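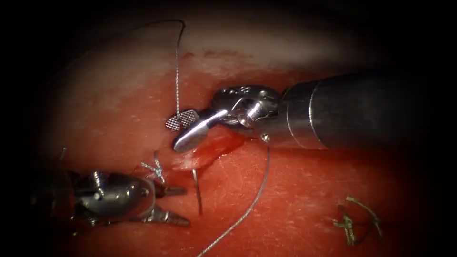 Alaric Park wants to know, before another dollar goes out, whether the practice tissue module at Wollport teaches people to handle tissue or only to handle the practice tissue module. He put it more politely in his July note, but that was the gist, and it's a fair thing to ask of a program that has spent a good part of its budget on learning to pick up small flaps without mangling them.

Report on the second funding period, 04/08/2018
Prepared by Aisyah Krishnan for the Erngate training grant

**Where we are**

The dissection module is running. Trainees start with grasping and lifting, go on to finding a plane, and only then get to cut anything, to their visible disappointment. We logged 300 console hours this period against a plan of 622 for the full grant. You will notice that this is a little under half. I noticed too.

Most of the shortfall comes from two closures of the lab, one for the ventilation and one for fixing what had been done to the ventilation. Neither was in the proposal.

**What the lifting exercise covers**

The task sounds like nothing: take hold of a small flap, raise it slightly off the surface around it, and keep it there. New trainees pull as if starting a lawn mower. We now mark them down for height as well as for tearing, and the worst of the yanking has stopped.

Blood is the other half of the lesson. Even a small pool beside the flap is darker than the tissue around it and draws the eye, and people go chasing it when they ought to be watching their jaws. We ask them to say out loud what they see before they move. They hate this. Their scores on the second attempt are better for it, although I would not yet put that in front of a statistician.

Glare remains a nuisance. Pale, glossy tissue and polished steel both throw back light, and several trainees have asked for the brightness to come down. Then the corners go dark and they ask for it to go back up.

**To answer Alaric**

I don't know yet. Trainees who finish the module do better on the module, a finding I offer without fanfare. The transfer test, on a tissue type they haven't practiced on, was supposed to happen in July and is now planned for after the next intake. The scoring sheet is written and two faculty raters have agreed to use it, in principle, which in this building counts as progress.

**Money**

Ong supplies are on budget. Maker, the scheduling software, is not, having renewed itself at the higher tier. We've asked for the difference back.

**Requests**

- An extension to make up the lost console hours, at no added cost
- Permission to move the unspent travel line to tissue supplies
- A decision on the second rater's fee before the intake starts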